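Ticket 2069 - Pink cotton items showing a lavender cast, seam puckered after wash
Opened: November 25, 2021
Site: Unden guest house, laundry room
Status: Closed, with one follow-up 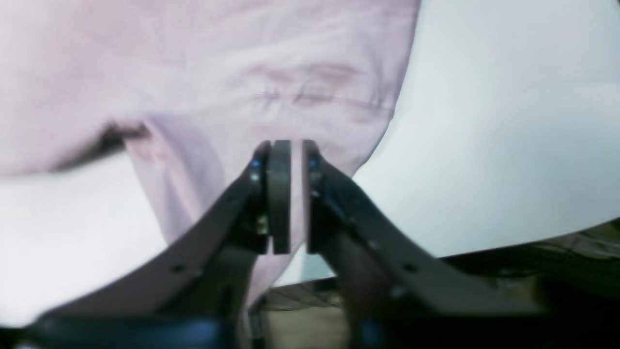

Reported fault
Pale pink items from the Unden linen set are coming back from the wash with an uneven tint, nearer to violet in some lights. The stitched seam no longer lies flat. Folding to the shelf size is difficult as the layers creep along the seam. The site asks whether the fabric is faulty or the wash is.

Background
Set supplied by Kimum, 100 per cent cotton according to the care label. In use from October. Washed with Rultoner powder at the dose given for hard water. Five items affected at the time of reporting. White items from the same store cupboard are not affected.

Check 1 - dye transfer
Damp white cloth pressed on an affected item for five minutes. No colour on the cloth. Repeated on the inside of the seam allowance with the same result. Transfer from other items not ruled out by this test, but the wash record shows no dark loads mixed with the pinks.

Check 2 - powder residue
One item rinsed by hand in a clean basin. Water turned cloudy. After a second rinse and line drying the violet cast was weaker and the surface felt softer. Residue confirmed as part of the cause.

Check 3 - drum load
Site was filling the drum to the top. Load reduced by a third and an extra rinse added. Items from this load showed no cloudiness when rinsed by hand afterwards.

Check 4 - seam
Seam measured against an unwashed spare. The thread line is shorter than the cloth on either side of it, so the thread has shrunk more than the fabric. Pressing while damp, with a light pull along the seam, takes out most of the puckering. It comes back in part at the next wash.

Resolution
Dose cut to the soft water figure - the Ní Chonaill softener on the incoming main had not been taken into account. Extra rinse left on for all pinks. Press seams damp, fold with the seam on the outside edge.

Remaining
General fading is permanent and will not be treated. Seam thread query sent to Kimum under this ticket number. Reopen if the cloudy rinse returns.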